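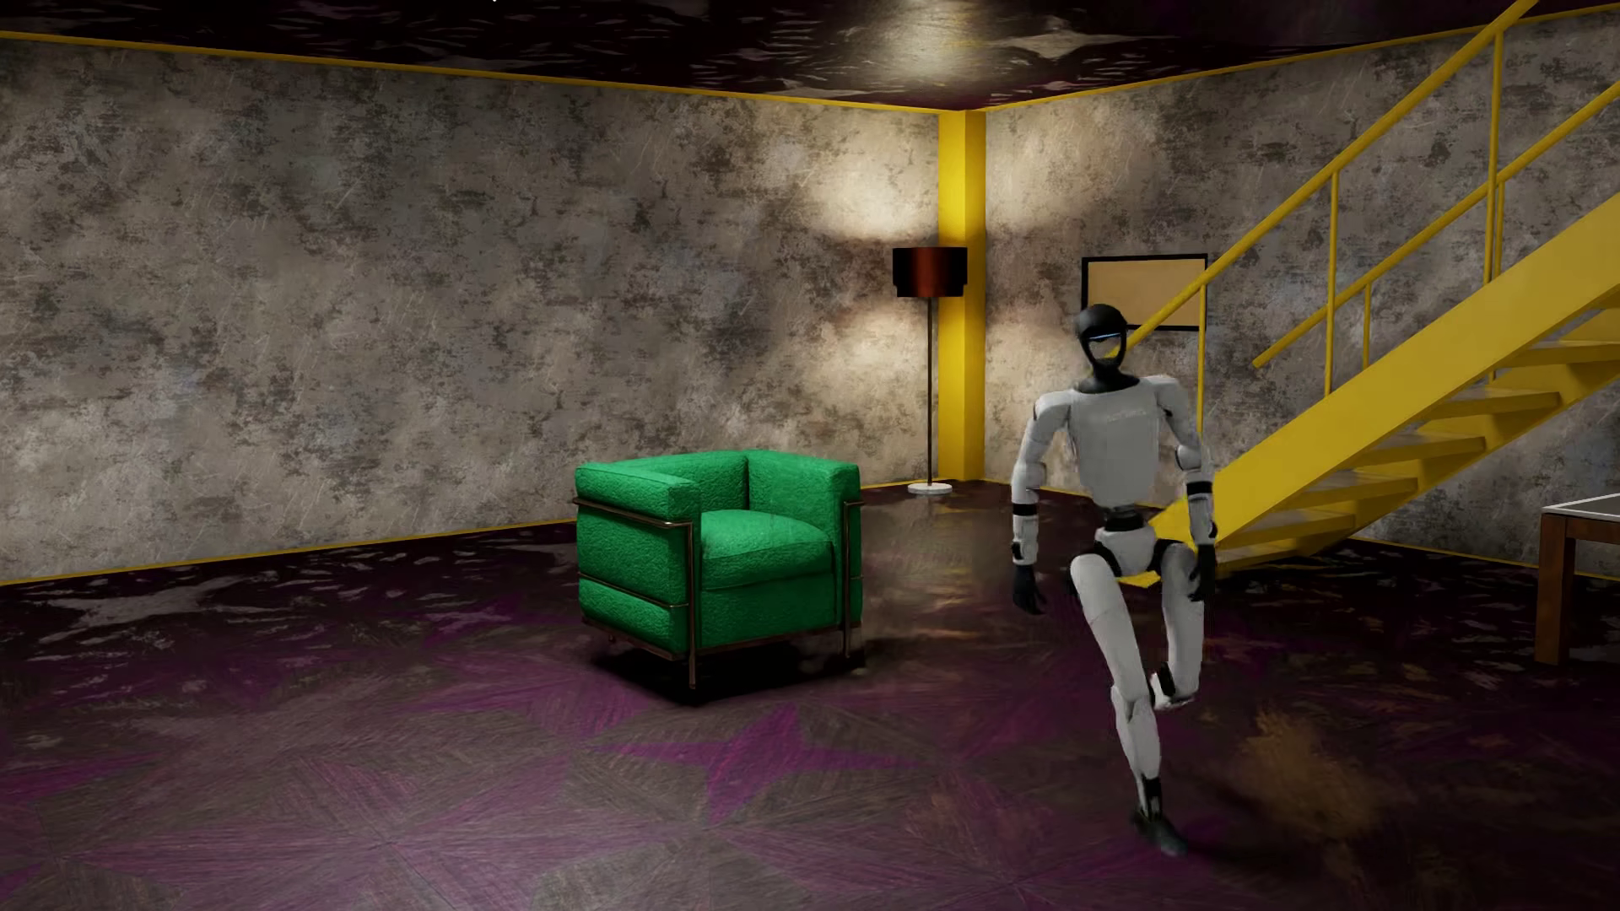 Humanoid Maintenance Technician, Locomotion Cell
Nondonach – Kalbridge site
Full time, permanent

Nondonach is hiring a technician to set up, maintain and repair one machine: the full-size biped in the Palamarchuk cell. The position reports to the cell lead and works next to the simulation group, which builds and runs the balance and stepping tests before they are tried on hardware.

About the cell

Palamarchuk is a single-robot cell with an overhead safety gantry, a force plate set into the floor, a calibration stand and a repair bench. Test programs are written in simulation, in furnished rooms with stairs, and cover single-leg stance, step-up and recovery. A program is released to the cell after 1,000 simulated runs without a fall. The technician has to be able to open a simulated run, read the joint angles and torques, and say whether the hardware in its present condition can follow them.

The robot is inspected every 500 operating hours. Between inspections it is kept running by daily checks and by repairs as faults come in. Fault records, parts and calibration files are kept in Emus, our in-house maintenance log.

Duties

Power-up and homing each morning, with the robot hung from the gantry. Check of encoder zero offsets on both legs against the stored values.

Replacement of hip, knee and ankle actuators. Ankle units wear fastest and are swapped complete; hip and knee units are opened and rebuilt on the bench.

Inspection of cable runs through the hip and knee joints. Chafed harnesses are replaced, not taped.

Calibration of the foot force sensors on the stand, and of the torso inertial unit after any work above the pelvis.

Single-leg stance test after every leg repair, left and right. The gantry line stays attached and slack. The robot goes back into service when joint temperatures and foot forces are within limits on both sides.

Transfer of measured friction and backlash values to the simulation group, so that the model matches the machine after parts are changed.

Battery care: charge records, cell balance, terminal torque, storage of removed packs.

Entries in Emus before the end of the shift. An entry gives the symptom, the joint, the part number removed, the part number fitted and the new offsets.

Required

Two years of hands-on work with servo drives, industrial robots or comparable equipment
Ability to read wiring diagrams and assembly drawings
Use of a torque wrench, a multimeter and an oscilloscope without supervision
Basic command-line Linux
Lockout training, or willingness to complete it in the first month

Useful

Harmonic drive rebuilds
CAN or EtherCAT fault tracing
Any physics simulator
Short Python scripts for reading log files

Hours and conditions

The shift starts at 7:30 a.m. One evening shift per month is scheduled for firmware updates. Leave is 21 days plus public holidays. Safety shoes and tools are supplied. The work includes lifting leg assemblies of 13 kg from the stand to the bench – a hoist is available for the torso.

Applying

Send a resume and a one-page account of a repair you carried out on a moving machine: the fault, how you found it, what you replaced and how you tested it. Use the form on the Kalbridge careers page and select "Palamarchuk technician". Applications are open until the end of August. Shortlisted applicants are invited for half a day in the cell, including a practical task on a bench-mounted knee joint.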